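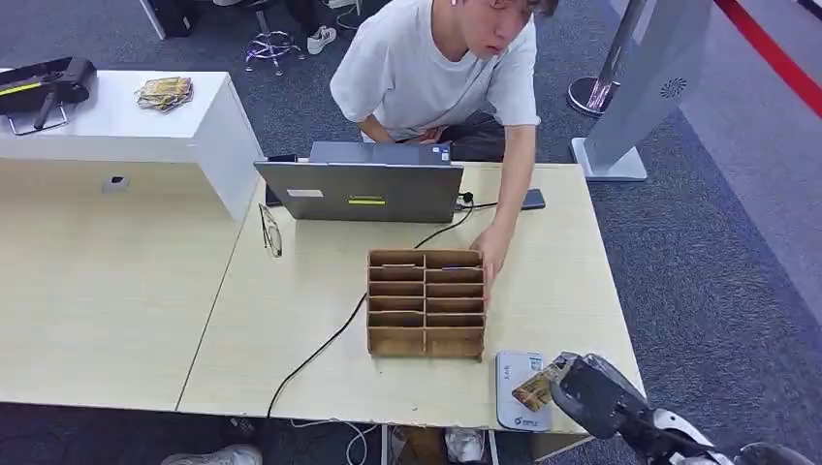 3. Method: sorting cards by slot

Our task for Nadar (that's our arm's name, after a lot of arguing) was to put one small card into a chosen slot of a ten-slot organizer. Ehab Tawfik steered the arm for the training runs and I labeled them. We collected 2,475 short clips in August, then trained 2 versions of the policy. Version A saw only the head camera. Version B also got the gripper's position at every step.

We moved the organizer a little between runs — never by the same amount — so the policy would have to look for the slot instead of memorizing a path. Laptops, phones and cables stayed on the desk. We wanted the clutter in there!

4. What we found

Version B won, and by more than we had hoped. It placed the card in the right slot in 43 more test runs than Version A did. Most of the misses for both were one slot too high, which Jayanthi Pinto thinks comes from the way the thin dividers blend together at a low camera angle. We really want to test that next, with colored tape on the divider edges.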